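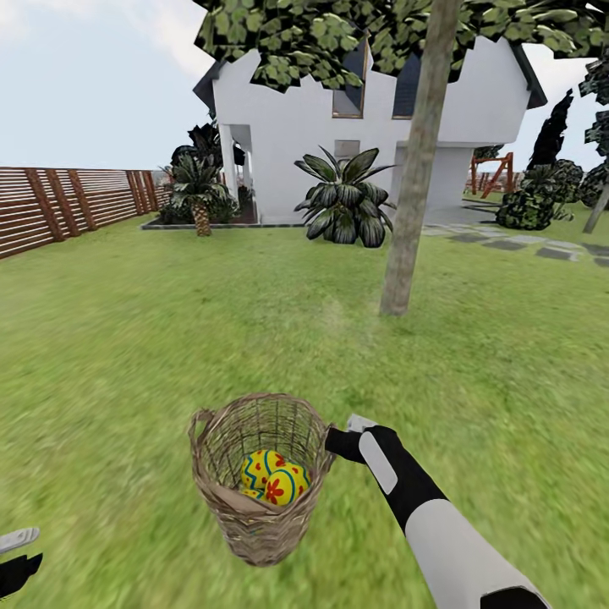 Publicaciones > Cultura material > Cuadernos de Rovisia > Artículo

Buscar en esta revista Búsqueda avanzada

3. El uso de la cesta en las casas del valle del Eren

3.1. Recogida de los datos

El cuestionario fue repartido en el mes de mayo en la villa de Amari y en los caseríos que dependen de ella. Se entregaron 200 ejemplares, de los cuales volvieron 111 completos. Los incompletos no se han considerado, aunque algunos contenían observaciones de interés que citamos en la sección 5. Preguntamos por las cestas que se conservan en la casa, por su procedencia y por la última ocasión en que fueron utilizadas. No preguntamos por el precio, lo cual reconocemos como una limitación de este trabajo.

3.2. Cestas de trabajo y cestas de fiesta

En la bibliografía sobre Rovisia es habitual separar las cestas según la técnica del tejido. Los hablantes del valle, en cambio, las separan según el momento del año. Llaman «de diario» a la que sirve para la huerta, la leña menuda o el mercado, y «de fiesta» a la que se guarda en un armario y sale solamente en fechas señaladas. Un mismo objeto puede pasar de la segunda clase a la primera cuando envejece. El camino contrario no lo hemos encontrado en ninguna respuesta.

La cesta de fiesta más mencionada es la de Pascua. De las 111 casas, 67 declararon tener por lo menos una. Se trata de un tipo muy difundido también fuera de la región: una cesta tejida, con un paño en el fondo y huevos decorados encima (figura 1). En Amari el paño suele ser de lino y se lava aparte, y la persona más joven de la casa es quien coloca los huevos. Varias respuestas insisten en que el tejido debe ser abierto «para que se vea lo que hay dentro», mientras que en la cesta de diario se prefiere un tejido cerrado, que no deje caer la tierra.

Figura 1. Cesta de mimbre con huevos de Pascua decorados y paño doblado.

3.3. Procedencia

Las cestas de fiesta proceden en su mayor parte de herencia familiar. Las compradas vienen casi siempre del taller Plendo, que trabaja el mimbre de la ribera del Eren y que en la actualidad es el único abierto todo el año. Su catálogo antiguo reúne 100 modelos, pero la distinción entre diario y fiesta no aparece en él. Suponemos, por tanto, que esta distinción nace en el uso y no en la fabricación. En la sección siguiente comparamos los nombres que el taller da a cada modelo con los nombres recogidos en las casas.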